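Vekeck library gets its late evenings back

Dec 1, 2020

Good news for anyone who, like me, never manages to get to the library before the lights go off. Vekeck library is staying open until 9 again, and I'm so pleased I've already told my mum, my neighbour and the man who came to read the meter.

If you missed the whole saga, the late hours were dropped in June when the money for the evening shift ran out. There was a bit of grumbling at the time (quite a lot of it mine) and then a petition went up on the counter at the bakery in Manus Street. It got 483 names, which for a place our size is pretty good going! I signed it with flour on my sleeve and a bun in the other hand.

I popped in to see Gergely Szénási, who runs the branch, and he was in a very good mood. He'd had the letter from the council that morning and had pinned it up behind the desk where everyone could read it. The evening shift is paid for until next June, and after that they'll look at how many of us have been using it. So do use it, please, even if you only go in to sit down and read the paper.

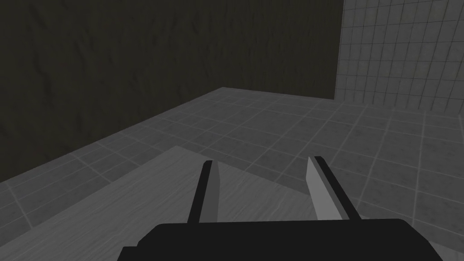

Two fingers with light grey pads, in a computer-made view.

The late evenings will be the same two as before, so if you've still got the old bookmark with the times on it, you can carry on using that. I found mine inside a cookery book I should have taken back ages ago. Gergely was very nice about it. There are no fines at the moment, by the way, so if you've got something hiding under the bed, now's the time to bring it home.

You'll need to wear a mask and there's a limit on how many people can be inside, but he doesn't expect queues after tea. The big table at the back is still out of use, which is a shame for the crossword lot, though the armchairs by the radiators are back and have been spaced out a bit. I tried one. It's the saggy green one I always liked, and I stayed in it far longer than I'd meant to.

There are new books too! The branch has had 112 of them in one go, paid for partly by the council and partly by Plotovik, the printing firm down by the canal. I had a good nose through the trolley while Gergely was on the phone. Lots of crime, as you'd expect, a decent pile of picture books for the little ones, and a big gardening book that I'd have taken home there and then if it hadn't still needed its sticker. I've put my name down for it, so hands off.
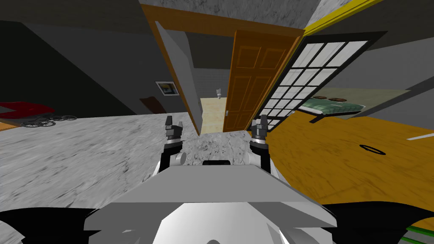 He's also brought back the request box, which I'd forgotten all about. You write down the title you're after, drop it in, and they try to get it from one of the other branches. It used to take a fortnight or so, and he says it may be slower just now with the van only coming once a week. I've asked for the second Tamošiūnaitė novel, having read the first one in the bath over two nights and let the water go stone cold both times.

Story time for the under-fives isn't back yet, I'm afraid. Gergely would love to have it running by spring but he wouldn't promise me anything, and I did push him. In the meantime there are bags of books made up for families, five or six to a bag, and you can ring ahead to have one put by. My niece's two had one last week and have asked for the same bag again, the very same one, which is now out with somebody else.

The late opening starts this week. Bring your card, or some proof of your address if you've lost it, and they'll sort you out with a new one at the desk.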